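Unit 6. Paper, Board and Cloth: Storage Conditions for Small Collections

Reading before this unit: course pack, sections 6.1 to 6.4. The worksheet at the end is due before Unit 7.

6.1 Why paper breaks down

Paper is a mat of cellulose fibers. Its strength depends on the length of the cellulose chains and on the bonds between fibers. Two reactions shorten the chains. The first is acid hydrolysis, in which water splits the chain and acid speeds the split. The second is oxidation, driven by oxygen, light and traces of metal. In most stored collections hydrolysis is the faster of the two.

Acid comes from several sources: alum-rosin sizing, lignin in groundwood pulp, pollutants taken up from the air, and migration from poor-quality board or folders in contact with the sheet. The products of hydrolysis are themselves acidic, so the rate rises as the paper ages. A newspaper from the 1930s and a rag-paper ledger from the 1790s kept on the same shelf will usually show the difference plainly.

6.2 Temperature and relative humidity

Relative humidity (RH) is the amount of water vapor in the air as a percentage of the most the air can hold at that temperature. If a sealed room is cooled and no water is removed, RH goes up. Students often miss this when they propose turning the heat down overnight.

Working limits used in this course:
Mixed paper and book storage: 35 to 50 percent RH, below 68 °F.
Parchment and vellum: 45 to 55 percent RH, as steady as possible.
Mold risk: sustained RH above 65 percent.
Brittleness in handling: RH below 30 percent.

Slow seasonal drift is tolerated better than daily swings. A bound volume responds to a change over days or weeks, and a loose sheet responds within hours. A closed box delays the response further. For this reason a logger inside a box and a logger on the open shelf must be reported separately.

6.3 Case: the Josthorpe store

The Josthorpe store holds 2000 bound items and 143 boxes of loose records in a ground-floor room with one outside wall. Loggers were read in January. Shelves on the outside wall ran cooler and damper than the inner shelves throughout the month, although the room average was within limits. A subsequent check found light mold on the lower boards of 107 volumes, all of them on the outside wall.

Points to note:
The room average hid the problem. Report each logger position by itself.
The shelving had been pushed flush to the wall. A gap of at least three inches is needed for air to move.
Dehumidification was considered first and rejected. Moving the shelving cost nothing and corrected most of the difference.

6.4 Enclosures

An enclosure does four jobs: it blocks light and dust, buffers changes in RH, carries mechanical load, and gives a surface for labels. The main types are as follows.

Wrapper. A single sheet of folded card. Cheap, suitable for thin pamphlets, weak at the corners.
Phase box. Two crossed pieces of board with a tie or button closure. Suitable for damaged bindings awaiting treatment.
Drop-spine box. Two trays hinged to a covered case. Strong, heavy and slow to make. Adds to the shelf width of each item.
Hinged-lid box. Used for loose sheets and small groups of pamphlets. The lid must close without pressing on the contents.
Slipcase. Not recommended. It rubs the boards each time the book is removed and leaves the spine exposed.

Measure height, width and thickness at two points each and use the larger reading. A box that is too tight abrades the item, and one that is too loose lets the text block shift.

6.5 Covering cloth

Starch-filled cloth is stiff, takes a label well and stains with water. Acrylic-coated cloth resists water and scuffing but is harder to glue. Uncoated woven cloth shows its texture, collects dust and must be paper-backed to keep adhesive from striking through. Dyes should be tested with a damp white blotter under light weight.

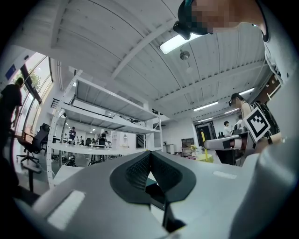
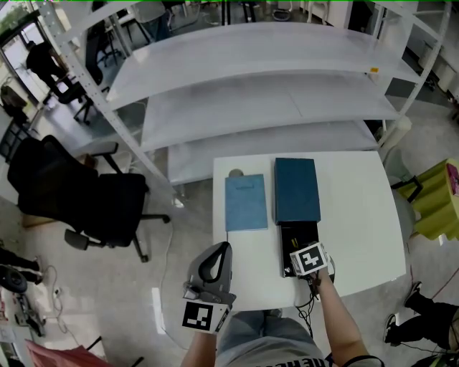 Figure 6.2. Second picture: light blue notebook with a fabric-textured cover, left, and dark teal box with a hinged lid, right.

6.6 Worksheet

1. The Ponov data sheet lists 292 readings from a single logger. Plot RH against time and mark every period above 65 percent.
2. State which readings would change if the logger were moved inside a closed box, and in which direction.
3. Choose an enclosure type for each item in the El Idrissi list. Give the reason in one line per item.

Course pack revised 3 August 2025.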